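# Working With the Arm: Questions We Get a Lot

*Esora shared workshop, house rules for sites and home sessions. Last revised 05/09/2022.*

Welcome, and thank you for reading this before your first session! Most of what follows grew out of questions people asked us at Daludia and Zusedstead, and we've tried to answer them the way we would over coffee.

**Do I need training before I run a session?**

Yes, though it's a friendly sort of training. You'll sit in on two sessions with someone who has already signed off, then run one yourself while they watch. After that your name goes on the Gu sheet (our sign-off log, which has been called that for so long that we've given up renaming it).

**How much room should I leave?**

Keep 35 inches clear on every side the arm can reach, and a little more if there's a walkway behind you. Walls and large appliances can stay where they are, of course, but please write them down as fixed obstacles on the setup card before you power up. Corners deserve some extra thought. When an object sits low, close to where two surfaces meet, the fingers have fewer ways in, and people get tempted to nudge things along by hand while the arm is live. Please don't! Stop the arm, wait for the light on the controller to go steady, and then reach in.
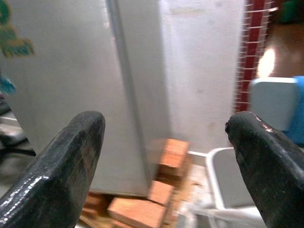
The same goes for anything that has rolled or slid underneath furniture. If you can't get to it without kneeling inside the marked area, the session is paused until the arm is parked, even if you're quite sure it will only take a second.

**What speed should I use around small objects?**

Slow mode, which caps travel at 143 millimeters per second. You may go up to 400 in open space once you've signed off, but drop back down before the fingers get near the floor.

**When do the finger pads get changed?**

Every 3,000 grasps, or sooner if you see chips, tears or worn tips. Look them over at the start of each session and write down what you find, even when it's only a small nick. A short note helps the next person a great deal.

**Where do cables go?**

Along a wall where you can, taped wherever anyone might step, and never across the arm's path.

**Can children or pets be in the room?**

We love visitors, but they need to stay outside the marked area with an adult who isn't the operator. Pets go in another room with the door shut.

**Something went wrong. Whom do I tell?**

Press the stop button first, then tell the site lead the same day, and that includes near misses. You won't be in trouble for reporting one. Forms are in the red folder by the sign-in desk at both sites.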